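Lecture 6. Thyroid hormone and its receptors
Course notes, prepared by Musa Briggs
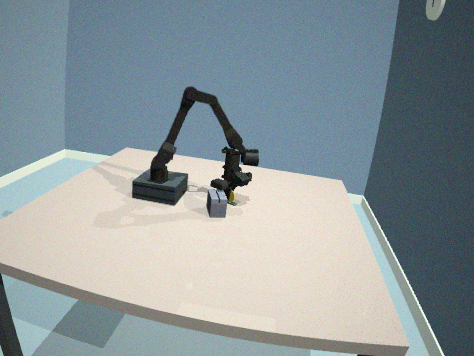
In the previous lecture we finished with the synthesis of thyroid hormone in the follicle. Today we follow the hormone after it leaves the gland, until it changes the expression of a gene in the target cell.

1. Forms of the hormone

The thyroid gland secretes mostly thyroxine (T4), and a smaller quantity of triiodothyronine (T3). T4 has four iodine atoms and T3 has three. T3 binds to the nuclear receptor much more strongly, so T4 is usually considered as a prohormone. In the blood almost all of both forms is bound to proteins: thyroxine-binding globulin, transthyretin and albumin. Only the free part can enter the cells. Please remember this when you interpret a laboratory result, for example in pregnancy, where the binding globulin rises and total T4 rises together with it.

2. Entry into the cell

For a long time it was written in textbooks that thyroid hormone passes the membrane by simple diffusion. Now we know that transporters are necessary. The best studied is MCT8. Mutations of its gene cause a severe disorder of brain development in boys, with high T3 in the serum.

3. Deiodinases

There are three enzymes. Type 1 is found in liver, kidney and thyroid. Type 2 is found in brain, pituitary and brown fat, and it makes T3 from T4 inside the cell. Type 3 inactivates the hormone – it converts T4 to reverse T3, and T3 to T2. By these enzymes one tissue can have a different level of active hormone than its neighbor, even when the level in blood is the same.

4. The receptors

Two genes, THRA and THRB, code for the receptors. TR alpha 1 dominates in heart and bone, TR beta 1 in liver and kidney. TR beta 2 is important in the hypothalamus and pituitary, where it takes part in negative feedback. The product TR alpha 2 does not bind T3.

The receptor usually sits on the DNA as a heterodimer with the retinoid X receptor (RXR). On a positively regulated gene, the receptor without hormone holds corepressors such as NCoR and SMRT, and transcription is low. When T3 binds, helix 12 changes its position, the corepressors leave and the coactivators come. On negatively regulated genes, such as the TSH beta subunit, the mechanism is less clear and we will not go into it.

5. Resistance to thyroid hormone

In the beta form, free T4 is high but TSH is not suppressed. Patients may have goiter and fast heart rate – the heart still responds through TR alpha. In the alpha form the blood tests can be almost normal, and the diagnosis is often missed.

For the next time

Read the Sutherland handout, section 2, and prepare a drawing of the feedback axis with all three deiodinases on it. The seminar in March will take 15 minutes per group. Students who did not yet choose a topic should write to me before the next lecture.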